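Zatetti two-arm teaching kit
Home / Equipment / Teaching by demonstration / Zatetti

Sold by Sketa. Page text by Radek Kováčik, last revised 20 January 2026.

What you get

The Zatetti is a table-top rig for recording how a person does a task, so that a learning program can try to copy it. You get 2 follower arms, 2 leader handles, a camera for each wrist, one camera for the head position, mounting hardware, cables and the Isteo recording software.

We have written this page for people who have already sat through a few sales demos in this field and come away with doubts. We had them too. If you want to hear that you show a robot something once and then go to lunch, other shops will tell you that.

How the teaching works

An operator sits or stands behind the rig and holds the leader handles. The follower arms copy the handles' joint angles, and the software saves the joint positions along with the video from every camera. One run through a task is called an episode. You collect a lot of episodes, throw out the bad ones and train on the rest.

There is also a hand-guiding mode, where the motors go slack and you push the arms through the motion directly. It suits simple moves with one arm. For two arms on one piece of cloth we don't recommend it. Your own hands end up in the camera's view, and a model trained on video with hands in it may do strange things when the hands are gone.

Wrist cameras

Each wrist camera looks out between the gripper fingers, so the fingers are always in view. This is on purpose. The operator needs to know where the tips are compared with the thing being picked up, and so does the model.
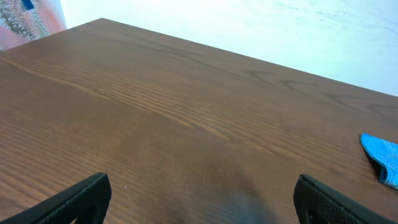

The catch is that a wrist view tells you very little when the arm is parked or reaching sideways. A good part of most episodes is bare table with a corner of the target showing, at an angle that changes all the time. Some suppliers claim their models work from the wrist view alone. We have not been able to repeat that on cloth, and we would ask to see the failed runs along with the good ones. Keep the head camera.

Lighting matters more than the brochures let on. A shiny table throws highlights into the wrist view, and they move when the arm moves. Use a matte mat if you can. If your real work will happen on a shiny table, record on a shiny table and accept that it will take longer.

What it is good at

Short jobs with soft or light things: spreading a cloth, folding it, putting it on a pile. Sorting small parts into trays. Opening a bag that isn't sealed too well.

What it is not good at

Anything heavy. Anything that needs a sense of touch. There is no force feedback in the leader handles, so an operator pulling on cloth goes by sight alone. Pull too hard and a corner slips from the fingers. Then you either save the recovery as part of the episode or bin the whole thing. Apinya Tanasarn, who runs our operator training, keeps the recoveries in. Nattawut Srisuk, who trains the models, would like fewer of them. We sell to both camps and have not seen a test that settles it.

A word on episode counts

Our own cloth-spreading set has 762 episodes, recorded in July by more than one operator. With that set the model does a fair job on the same table, with the same cloths, in the same light. Move the rig to another room and it gets worse. We have no percentage on this page because every percentage we have seen in this trade, ours included, depends on who decided what counts as success.
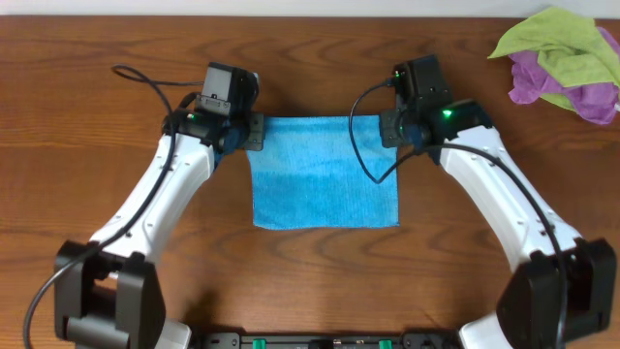

Can I teach it a new task in an afternoon?
You can record one in an afternoon. Plan on over 2 weeks before you know whether the recordings were any good, and expect to record part of the set again. The usual trouble is operators who each do the job in their own way. Agree on which corner gets picked up first and write it on a card by the rig.

Do the arms run without an operator once trained?
With someone standing by, they can. We don't sell the rig for unattended use and won't quote for it.

Can I use my own software?
The recordings export as plain video plus a table of joint values. Gil, the older recorder that some labs still run, can read the table but drops the second wrist camera – so check before you commit.

Before you order

Bring your own task. Rehema Waweru books the trial sessions and will ask you to send or carry in the actual objects, on the grounds that everybody's towels behave differently. You take the handles yourself. If you can't do the job through the handles after some practice, the model won't learn it from you, and we would prefer that you found this out before paying.

Spare finger pads are sold in packs. They wear smooth on rough fabric, and worn pads change how the grip behaves in the middle of a data set. Swap them between sets.

Repairs and returns: write to Rattana Yimyam at the Sketa service desk and give the serial number from the base of the rig.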